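4.2 Order books and the passing on of a workshop

We came to the order books late in the project, and I will admit that we had not expected very much from them. Our interviews at the two family firms, Skirkar (brushes and brooms) and Tondden (household pottery), had already given us a good, generous account of how the work passed from one generation to the next, and the ledgers looked at first like so many columns of customers and quantities. They turned out to be full of family. Of the 3,261 entries we read at Skirkar, 1,478 carry a second handwriting somewhere on the line, usually a correction to a price or a delivery promise, and by setting these hands beside signed letters kept in the same cupboard we were able to see when a son, a daughter or (in one long stretch) a niece began to take part in the selling side of the business.

The second hand arrives years before any formal change of ownership. At Skirkar the niece was pricing yard brooms for the Duman market while her uncle still signed every letter, and she went on doing so through two moves of premises. Tondden kept thinner records, with a separate book for each of its lines, and we read these more slowly. The ceramic wares are of the general type shown in Figure 3.

Figure 3. Tall white ceramic vase with a tapered body, narrower at the top than at the base. 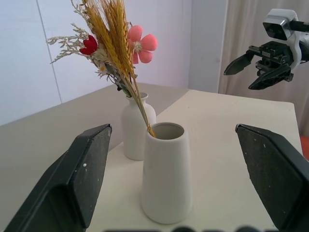
Pricing seems to have been the last thing the older generation let go of at Tondden, and the first at Skirkar, and we spent a good many evenings wondering why. Part of the answer may lie in the customers. Skirkar sold mostly to shops that reordered the same few items every March, so a young relative could learn the prices by copying last year's page. Tondden took one-off commissions, 134 of them in the book we studied most closely, and each had to be talked through with the buyer, often over several visits and a good deal of coffee. A commission priced too low could spoil a whole month. It makes sense to us that a parent would hold on to that part of the work.

We put this reading to people at both firms and at Doltetti, a smaller workshop which had kindly commented on our earlier drafts.

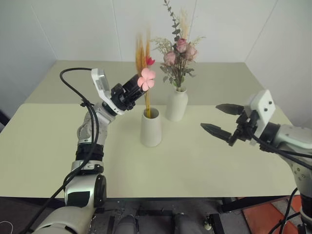

Gert Maluleke thought we had leaned too hard on the ledgers, and told us that prices in such a family were settled at supper long before anyone picked up a pen, so that the handwriting showed only who happened to be sitting nearest the book. We take the point gladly. It does weaken any claim about a single year of handover, and in the next section we treat the dates as the latest by which a younger relative was involved.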